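Sukeldale Games Library helpdesk
Ticket 704: Cards sticking together when dealt
Status: open
Raised by: Loukia Politis
Handled by: Wendy Fothergill

Loukia wrote:
Hello Wendy, sorry to bother you again so soon after the dominoes! One of the Skamia packs has started clumping. You go to deal one card and two come off together, and then there's an argument and the whole hand has to be dealt again. I've wiped the table down and tried a fresh shuffle, no better.

Wendy replied:
Hello Loukia, no bother at all, and I'm glad you wrote in before anyone threw the pack away (we lost a lovely one in June like that). Could you fan the cards out on a dry tea towel, leave them overnight, then rub each one gently with a soft cloth, backs as well as faces? Please don't use talc, it gets into the box and everywhere else. Then deal slowly, one at a time, and tell me which cards drag.

Loukia wrote:
Did all that, and it's better, but I still get the odd pair, mostly among the low spades. Picture attached.

Wendy replied:
Thank you, that's a help. Put the low spades to one side for me and I'll bring a spare pack over at 4 so your group can carry on playing.
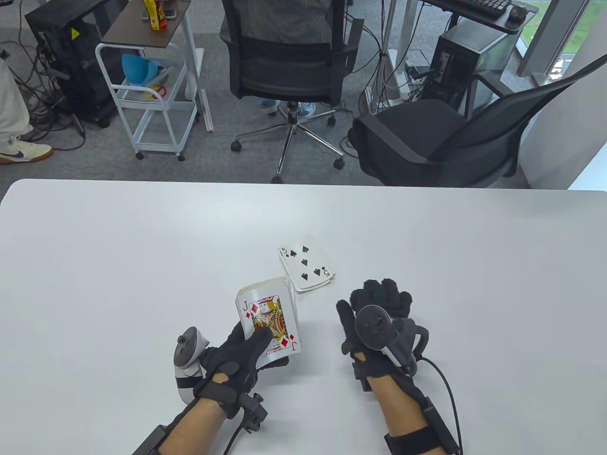 Attachment 1: jack of diamonds on the deck, five of spades on the table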